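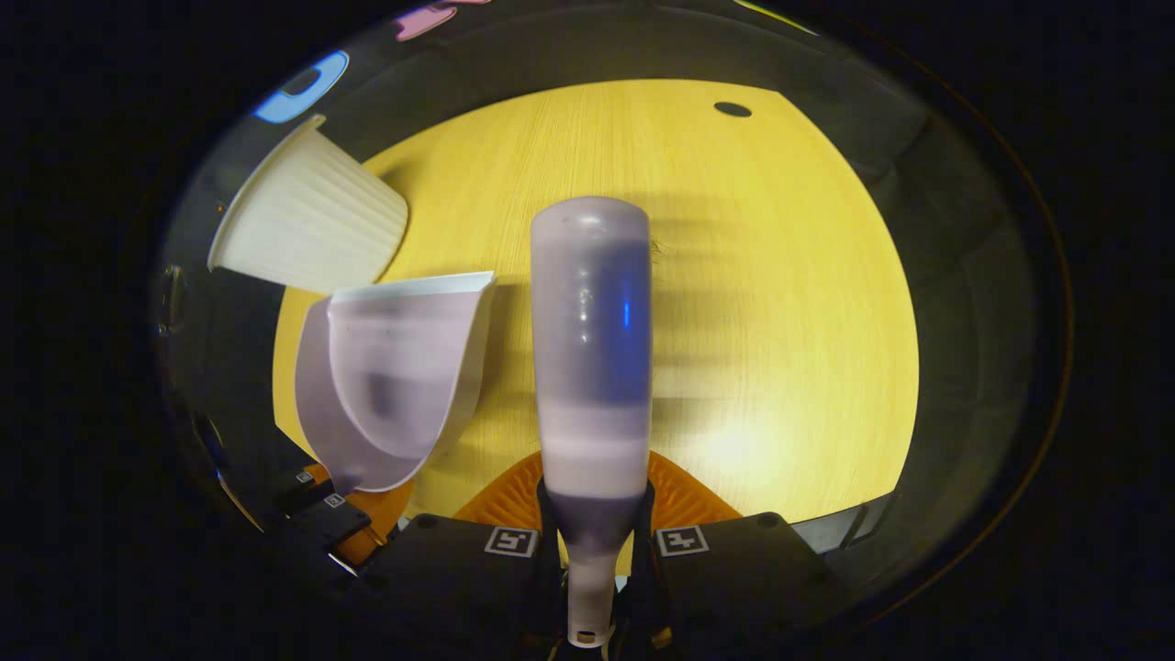 Sulura (grasping method)

Sulura is a method for teaching robots to pick up and turn over household containers, developed at the Raltport laboratory. It learns from recordings made by people using a hand-held gripper, so no robot is needed while the recordings are made. The first public version is dated 2024-08-24.

Background

Bottles and cups are hard for robots to handle. Many are clear or frosted, which confuses depth sensors, and thin walls bend when squeezed. Earlier work at Raltport relied on steering a robot arm from a distance. This gave clean records of joint motion but was slow, and operators tended to avoid tilting an object very far.

Method

A person holds a gripper with 2 fingers and a camera mounted on it, and carries out a task on a tabletop. Each finger carries a printed square marker. Software reads the markers in the video and works out how far apart the fingers are. The path of the hand is recovered from the same video.

Tasks include holding a bottle upside down by the neck with its base pointing up. Other objects, such as paper cups, may be left on the table so that the model learns to work in clutter. The wide camera view bends straight table edges into curves. Sulura trains on the bent view directly – an earlier version flattened it first and lost detail near the fingers.

The training set holds 2000 recordings covering 7 tasks. A second program, Skolia, removes recordings in which a marker is hidden for too long.

Results

In tests on a robot arm fitted with a matching gripper, Sulura did best on paper cups and opaque bottles. Frosted bottles were harder, mainly when they stood in strong glare. Most failures came from gripping too high on the shoulder, after which the bottle rotated between the fingers.

Limitations

The method does not measure grip force. It also has no way to judge how full a container is, and all of its tasks use one hand.

See also

Teoh gripper
Learning from demonstration
Fiducial marker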